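3.2 Handling of White Garments in the Bedroom

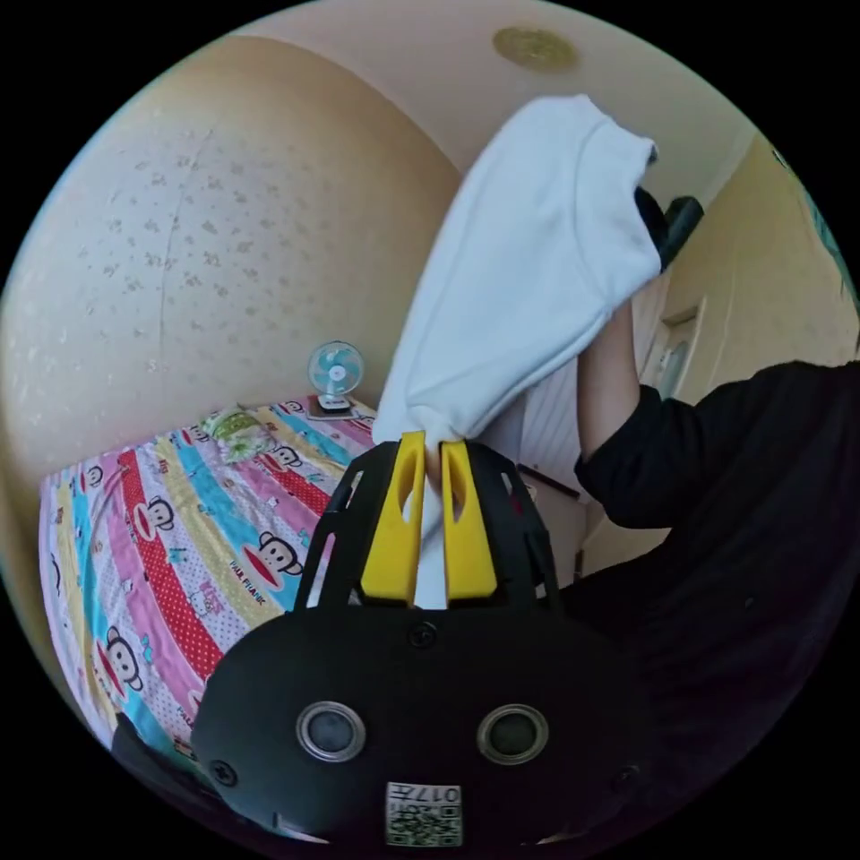 Figure 4. A white cloth garment held up beside a bed with a patterned sheet.

The second part of the study deals with folding carried out in bedrooms. In the homes visited in Golgate, laundry was seldom folded in the place where it had been dried. Residents carried it to a bedroom and used the bed as a work surface, and the tables and counters considered in Section 3.1 served mainly for small items such as socks and washcloths. The household diaries contain 1,994 entries on folding, of which 300 concern white or undyed cloth. The present section is limited to those 300 entries and to the photographs collected with them.

A bed differs from a table in several ways that affect the work. It is lower, so that the person folding must either bend or lift the cloth to chest height before laying it down. It is also soft, and a crease pressed by hand against a mattress does not hold as well as one pressed against a hard top. Residents in the Aoun district described lifting the item first, letting it hang until the sides lined up, and only then lowering it onto the sheet. Figure 4 shows a white garment raised in this manner, with the upper part gathered in a large fold and the lower part hanging. The bed to the left carries a striped sheet in red, pink, yellow, and blue, printed with cartoon monkey faces and the name "PAUL FRANK."

The pattern of the sheet is relevant to the coding scheme. Plain white cloth laid on a plain white sheet was difficult for the coders to outline, and 14 entries were set aside for this reason. Printed sheets gave fewer problems, as the edge of the garment could be followed against the colored bands. Diagonal stripes, however, offer the person folding no straight line to work to. Several diary writers reported that they lined up a hem with a printed stripe out of habit and had to correct the fold afterward. The scheme therefore records the direction of the print separately from its colors.

Objects left on the bed were coded as well. A small pillow with a green and white floral pattern lies near the head of the bed in Figure 4, and a small white desk fan stands at the far end. Items of this kind reduce the area open for folding. Where they remained in place, residents tended to work at the near side of the mattress and to stack finished pieces toward the foot. Fans were mentioned often in entries written in August, when light cloth was said to shift before the second fold could be made.

Type of item was entered as "shirt," "towel," or "other white cloth." The third category was used whenever an item was gathered or partly folded and its outline could not be read with confidence. Coders were instructed not to infer the type from the room or from nearby items. In the Aser homes, 2 entries were moved into this category on second reading.

The Flimum folding scale, introduced in Section 2.4, was applied without change. Scores were assigned to the finished stack only, and the lifting stage was coded as present or absent. Differences between bed and table folding on this scale are reported in Section 4.1.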